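Filed under: Home & Garden > Cleaning & Organizing > Furniture care

Color change across my tabletop, can it be evened out?

I picked up a big Laretti work table secondhand in November and I love it, it's huge and has a nice matte finish (I can't stand shiny tables). But the front part is a beige-tan and the back part is more of a greeny gray, with a faint line straight across where one turns into the other. There's also a slightly darker patch on the right near that line. I've wiped the whole thing down 3 times with dish soap and warm water and it hasn't budged.

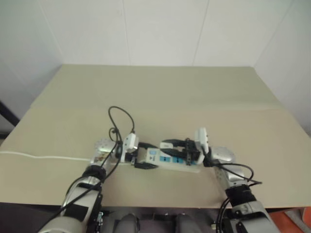

My table, with the white power strip near the front. Look toward the back for the color change.

The seller told me it used to sit by a window. Is it sun fading, or some kind of old coating? I'd rather not sand it if I can help it! Also, does anybody know if the power strip could stain the finish if I leave it there all winter?

Answer 1 (marked helpful)

My money's on fading. I had a Guthrie desk that lived half under a big blotter for years and it ended up two colors with a line just like yours. Before you do anything, try a little mineral spirits on a white rag at the back corner. If color comes off on the rag, it's old polish or wax and you can keep going. If the rag stays clean, stop there. And please don't start with 400 grit like I did, I got a shiny spot in the matte and it bugs me to this day.

As for the strip, mine has sat on the desk forever with no marks. I do pick it up and wipe under it now and then, and don't let the cord sit in spills.

Answer 2

Dalix cream cleaner, works on everything

Answer 3

Wouldn't use a cream cleaner on matte, it left streaks on mine. I'd put a desk mat over the line and call it done lol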